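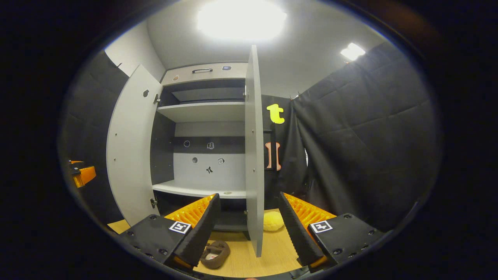

Handheld demonstrations: cabinet task moves to Flatoswood

Collection for the cabinet task in the Nereo project has moved from Farkside to the Flatoswood room. Demonstrations are recorded with the handheld gripper, with the operator standing in front of the cabinet and working through the task by hand. The recordings are then used to train the arm policy. No arm is driven during collection.

The target for this round is 585 accepted demonstrations, divided among 12 operators. I-seul Ryu assigns the slots and keeps the sheet. A session runs 16 demonstrations, after which the operator hands over the tool and the next person recalibrates. Please do not run two sessions back to back. In the Farkside data the second session had faster closing motions and more rejected takes.

The task covers plush items on the floor and the two shelves inside the gray cabinet. Both doors may start open or shut, according to the session card. The drawer is not part of the task and stays closed. Start with the fingers open and the tool pointed at the cabinet, hold still until the tone, then move. Grasp from above where the item allows it. Soft items compress a good deal between the ribbed pads, and operators tend to keep squeezing after the grasp is secure. Stop closing when the item lifts.

Hilkka Tuominen reviewed the first batch from the new room. Her main findings:

Tracking loss is lower than at Farkside. Most of the remaining cases come from passing the tool too close to an open door, so that one flat panel fills most of the view. Back off before going around the edge.

Finger width is read from the square markers on the two fingers. Keep hands and sleeves clear of them, and wipe them at the start of each session with the dry cloth. Solvent lifts the print.

The stickers on the cabinet and the yellow letter on the panel beside it should stay where they are. The room map was built with them in place, and moving one means building the map again.

Rejected takes are not deleted. Mark them with a reason code and leave them in the session folder. Code 5 (operator pause) was overused in the first batch; a short hesitation before a grasp is acceptable and should be left unmarked.

The Du Plessis pads are still the standard set for this task. Spares are in the tool case. Replace both pads together and note the change on the session card, then repeat the open and close calibration before recording.

Slots for May are open. Send requests to I-seul, with mornings preferred.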